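From: Carla Farah
To: endura-discuss
Date: 27 October 2019
Subject: Re: [endura-discuss] Methane column and the dust season correction

On the question of whether the night-side retrievals should stay in the release:

> The Phan retrieval drops the night-side columns altogether. Dovitz keeps
> them, with a larger error bar. Before we freeze the catalogue I would like
> to know which of the two we are following, and whether the
> dust correction was applied before or after the averaging. The readme
> is silent on both.

We follow Dovitz. The night-side columns are kept and flagged 2 in the quality field. The dust correction is applied to each column before averaging. I have added both points to the readme.

The catalogue now holds 1387 columns, of which 65 fall inside the regional dust event and carry the extra flag. Nineteen of those have an opacity too high for the correction to mean anything. I have left them in with the methane value set to missing, so that row numbers still match the previous release. Anyone reading the file with the old Firkex script should check that it handles missing values; version 2000 of the script reads them as zero, and zero methane is a result people will plot.

On the seasonal signal, I am not persuaded. The amplitude is comparable to the change we get by swapping one surface pressure model for the other, and the phase shifts when the flagged columns are removed. I would describe it as an upper limit in the paper and leave the discussion of subsurface sources to those who have a mechanism.

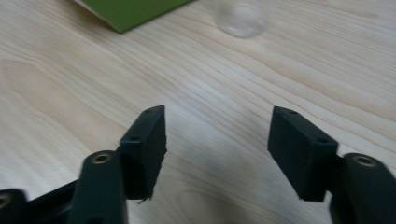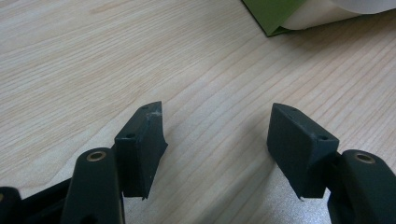 Remaining items before the freeze

1. Surface pressure. Both models are in the test directory. Please run your own averaging on each and send me the difference by latitude band, in parts per billion by volume.

2. Column headers. "Ls" is solar longitude in degrees throughout. Two of the older files had it in radians and I have converted them. The colour scale in the quick-look plots is unchanged.

3. Averaging kernels. These are still missing for the first southern summer. If you have a local copy, put it on the Endura server under kernels/incoming and do not rename the files.

4. Error budget. The calibration term was counted twice in the draft table. The corrected total is smaller, but the upper limit does not move at the precision we quote.

I plan to freeze the catalogue at the start of December. Corrections received after that will go into the next release.

Carla

_______________________________________________
endura-discuss mailing list
To unsubscribe, send a blank message to the list's leave address.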